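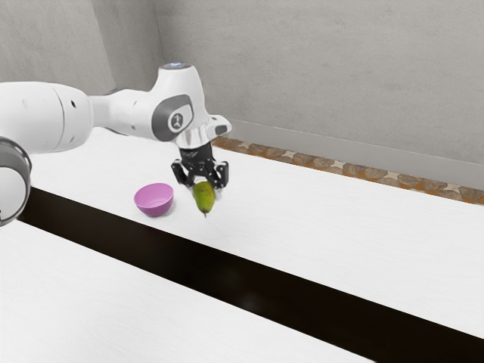
A green pear, on the small side.

17th February

I have eaten a pear every day since New Year's and I would like to talk about it!

It started because I bought too many. Hunora, the grocery at the bottom of our hill, had a crate of winter pears by the door marked down to almost nothing, hard as doorknobs, and I filled a whole bag thinking I'd make one tart and give the rest away. I made the tart. I didn't give the rest away. By the time I'd worked my way to the bottom of the bag I was reading old orchard catalogs in bed and bothering the produce people about when the next delivery was coming.

Pears get treated like the apple's quiet cousin and I think it comes down to timing. An apple is ready when you buy it. You can bite it in the parking lot. A pear makes you wait, and if you grew up in a house like mine, where fruit went from the bag straight into the fridge and stayed there until somebody felt guilty, you probably grew up thinking pears were either crunchy and tasteless or brown and sad. I thought that until I was well into my thirties. What a waste!

So, ripening. Most of the pears we get in stores are picked while they're still hard, and that's on purpose. Left on the tree, a lot of kinds soften from the core out, and by the time the outside feels right the middle has gone to mush. They also do better with a spell of cold before they come into a warm room, especially the winter kinds. Then you put them on the counter and check the neck. Just press your thumb gently next to the stem. If it gives a little, eat it today. If it gives a lot, cook it. If the fat part gives, you've missed it, and it's going in the blender or the compost.

Color tells you very little, by the way. I used to stand there waiting for green pears to turn yellow, and some of them do, Bartletts go a beautiful clear yellow, but Anjous stay green all the way through and so do plenty of others. I must have thrown out so many perfectly good Anjous in my life waiting for them to change. Or eaten them too late, wondering why they were grainy.

The paper bag trick works, if you're in a hurry. Put them in with a banana and fold the top over. I've found it takes a couple of days off, maybe three with a really spotty banana. But I've mostly stopped doing it, as I like having a bowl of them at different stages and going around each morning pressing necks like some kind of fruit doctor.

Now I have to tell you about Plaltov, even though it was back in August and has nothing to do with winter pears.

Plaltov is an old orchard up past the reservoir, and they let you walk the rows on open days if you stay out of the way of the ladders. I went for the plums. The plums were fine! But at the back, down a slope you could easily miss, there's a block of old pear trees, 162 of them according to the sheet pinned up in the barn, and they were enormous. I had no idea a pear tree could get that tall. Every one I'd seen before was a neat little thing tied to a wire. These were more like church steeples, narrow and straight up, with bark cracked into little squares like the back of an alligator. The sheet said the oldest row had been standing for 119 years, and people were still picking from it. I stood under one for so long that I got a sunburn on one arm and not the other.

They had one early kind ready that day, tiny, two bites each, with a bit of a blush and a flavor like roses and honey. You can't ship them. They last maybe a day and a half after picking before they collapse, so unless you're standing near the tree you'll never taste one. I ate six in the car with the windows down and the juice running down my wrists and got home with none, and I'm not sorry at all.

Anyway, that's probably where this whole thing began, and the crate at Hunora just woke it up again.

There are more than 2000 kinds of pear listed in the fat old handbook I've been borrowing from the library (I've renewed it twice, please don't put a hold on it). I've tasted nine. I keep a list on the fridge. So far the one I'd walk through snow for is Comice, which is fat and lopsided and a little ugly, with skin that bruises if you look at it wrong, and when it's ready you need a spoon or a sink. Eat it with something blue and salty. Bosc is my favorite for cooking, long-necked and brown, stays firm in the oven and tastes of spice before you add any. Seckels are the little ones, great for kids' hands and for pickling. I've had one bag of Forelles, freckled and very pretty, and I ate them too early because I couldn't stand waiting. I'll try again.

Asian pears I'm leaving off the list for now. I love them, but they're crisp and ready to go right away, so they break all my rules and I'd need a second list.

As for cooking, I've done the tart three times now and I think I've finally got it the way I like it. Plain butter crust, a thin layer of almond filling, and the pears sliced and fanned on top while they're still a touch firm. The first time I used ripe ones and they let out so much juice that the bottom went soggy and I served it in bowls and called it pudding. Bake it longer than you think. Mine takes close to an hour, and I keep going until the edges of the fruit get properly dark.

Poaching is even easier. Peel them, leave the stems on, and simmer them in something sweet. I've used red wine, I've used cider, and last week I used leftover ginger tea with a lot of sugar and a strip of lemon peel, and that was the best batch so far! Lay a circle of parchment right on the surface so the tops don't turn brown. Let them cool in the liquid and leave them overnight if you can. Then boil the liquid down to a syrup and pour it over everything you own.

And the lazy one, my weekday lunch: half a pear, cut thin, on toast with sharp cheddar and black pepper, under the broiler until it bubbles. The bakery on Sabatier Street does a seeded loaf that is perfect for it. I've eaten that lunch so often that I bought a second pepper mill for the office.

One thing I haven't cracked is drying them. I tried it in the oven on the lowest setting, which on mine is 198 degrees, and that's too hot, I think. They came out leathery on the outside and sticky in the middle, with a slightly burnt taste along the edges. If you have a trick that doesn't involve buying a dehydrator, please leave it in the comments. I do not have counter space for a dehydrator. I barely have counter space for the pears.

The other thing, and I'm getting ahead of myself, is that I've ordered a tree. Two trees! Most pears need a different kind close by that blooms at the same time, so one on its own often won't give you much fruit. The nursery at Tranamska still had a few bare-root ones left, and they're sending me a Seckel and a Comice (apparently Seckel and Bartlett don't get along, so check before you buy a pair). Both are on smaller roots so they won't turn into steeples, and I'm going to train them flat along the south fence where the dead lilac used to be. It could be four or five years until there's a real crop. I've already dug the holes. The ground was half frozen and I bent a spade, but they're dug.

In the meantime there's a new crate at Hunora, and I have four on the windowsill, one of which was giving just a little at the neck this morning. I'm going to go check it again.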